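Tidying the parts room, February 10, 2024

We've been meaning to sort the black plastic bits ever since the Kovura order landed in December, and Cecilia Ametepe finally put her foot down (thank you, Cecilia!). 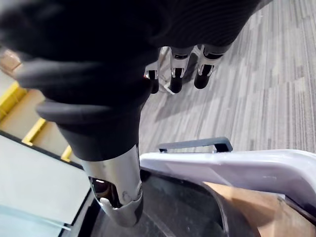 Round tubs are my favorite thing to store small stuff in – I'd have 200 if I could. Lids drive me nuts, though. A flat gray handle on a white housing is so much easier to grab, and it looks nice against the black.
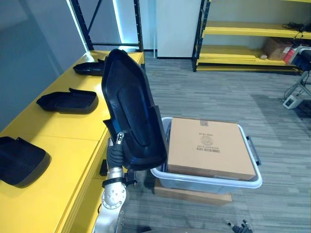 2 min read

I love that long yellow table for laying out the shells. The gray bin with the cardboard box in it is staying on the floor until Nana Ayaaba finds it a better home.

Big pieces go up top, always, and the little ones go down below 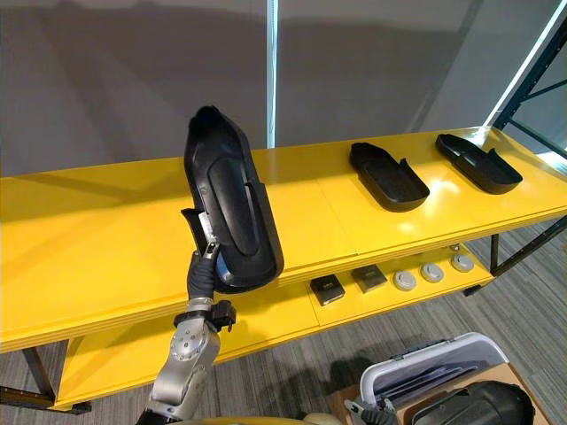

so I can find them without unstacking everything. Labels are next, and Endang Teoh has already claimed the marker!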